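Nirham Pantry: Shelves, Bins and Labels

Gallery last updated 13 August 2026 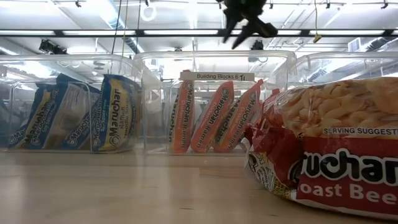 The pantry at Nirham opened in June in the old reading room on Groderside, and people have been asking how the food is set out. This page goes through the room in the order you would walk it, from the side door to the pickup counter. The notes are by Maeve Mac an tSaoi, who runs the stocking shifts.

Opening hours and the list of what we can accept are on separate pages. The notes below cover storage only.

Sorting table
Everything that comes in goes across a table before it goes on a shelf. We check the date, check the seal, and put like with like. Torn packages are set aside. Dented cans are fine unless the dent is on the seam or the can is swollen.

Noodles and soup
Ramen is one of the first things to go. We keep the flavors apart and stand the packages up in clear bins, so the name can be read without lifting anything out. Maruchan in blue and white goes in one bin, and the orange Chicken packages go in another. When they were stacked flat, people took the top flavor and the ones underneath sat for weeks.

Labels
Several of our bins had another job before they came here, and some of the old labels are still on. A bin marked "Building Blocks 6" may well have soup in it. New labels are being printed a shelf at a time, starting with canned goods. Until yours is done, go by what is in the bin.

Canned goods
The canned goods are on the long wall, on steel shelving from Wang. Vegetables are at waist height, fruit above, beans and tomatoes below. Heavy cans stay off the top shelf. The shelving is rated for 50 pounds a shelf, so please do not double up the large cans of tomatoes even when there is room.

Rice, pasta and flour
Dry goods in paper sacks are kept in lidded tubs on the bottom two shelves. Pasta in boxes can stand on the open shelf next to them. We do not repack flour or rice into smaller bags. If a sack arrives open, it is thrown out.

Breakfast
Cereal boxes go spine out, like books. Oatmeal is on the left, cold cereal on the right. Pancake mix has moved to this shelf from baking, which was full. Syrup and jelly are still with the baking supplies, and we know that is confusing. They will move when the second breakfast shelf is up.

Baby food and formula
Formula is kept behind the counter, and you need to ask for it. Pouches and jars are on the low shelf by the counter, sorted by age. Dates on these are checked at every shift.

Refrigerator
There is one refrigerator, a used Trormont with a replaced door gasket. Milk and eggs go on the middle shelf, cheese and butter in the drawer. The temperature is written on the sheet on the side at opening and closing. It should read 39 degrees or lower. If it reads higher, wait 20 minutes with the door closed and check again before moving anything.

Household shelf
Soap, toothpaste, paper towels and dish liquid have their own shelf across the room from the food. Scented items go in a closed tub. We had tea bags next to the laundry powder during the first week, and the tea had to be thrown away.

Pickup counter
Packed orders wait on the counter with the order number facing out. Cold items are added at the last minute. There is a limit of 2 bags per order, and bags are yours to keep, although we are glad to have clean ones back.

Bins: what works for us
Clear plastic has been the best choice for small packages. You can see from across the room when something is running low, and spills are easy to spot. Deep bins are less useful, as small packets slide to the bottom and get forgotten. We wash the bins in warm water with dish soap and leave them upside down overnight. Solvent cleaners turned one of them cloudy.

If you are stocking
Older dates go to the front. Stand soft packages up when the bin is tall enough to hold them. Leave a little room so people can get a hand in. Write anything that has run out on the sheet by the side door, even if you think someone else has already done it.

Still to do
The second breakfast shelf, a better light over the canned goods, and the rest of the labels. We could also use a few more clear bins with straight sides. If you have some to give, leave them at the side door during stocking hours with a note for Maeve. Lids are not needed.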